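The Last Bus to Grostville

My aunt always said that you should never trust a town with only one bakery, and Grostville had only the one, so I suppose I ought to have been warned. I got down from the bus on a Tuesday in November with a suitcase, a fruit cake in a tin and a letter telling me that her house was now mine, along with whatever was in it and whatever was owed on it.

The house stood at the top of Wattimena Lane, which is a good deal steeper than it looks from the bottom, and I had to stop twice to put the suitcase down and pretend to admire the view. (It was a very nice view, as it happens, all chimneys and wet slates and the river going off towards Nullico.) The key was under the flowerpot, where it had been when I was six, and the door still needed a shove with the hip.

I had expected dust. I hadn't expected the letters. They were in the bread bin, tied up with kitchen string, up to 400 of them, and every one was addressed to my aunt in the same sloping green handwriting and had been posted in Wokia. I made a pot of tea, cut myself a slice of the cake and sat down by the stove to be nosy.

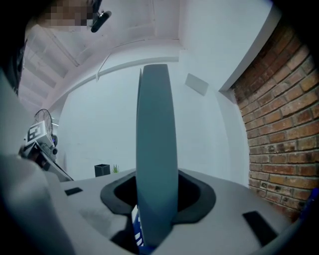

A tall grey-blue finger, pointing up at the ceiling.

They were about the weather, mostly. Whoever it was had written every week to tell her that it had rained, or that it had not, and how the beans were coming along, and whether the ferry had been late. There wasn't a word of love in the first 12, and then at the end of the next came a single line, squeezed in sideways up the margin: "I have kept the other chair."

I read that line over until the tea was cold. Then I went and looked in the hall, where her good coat hung on its peg with the hat above it, and I put my hand in the pocket, as you do, and found a ferry ticket to Wokia, one way, never clipped.

The ferry still goes at 2 in the afternoon. I wrapped what was left of the cake and set off down the hill to ask about it.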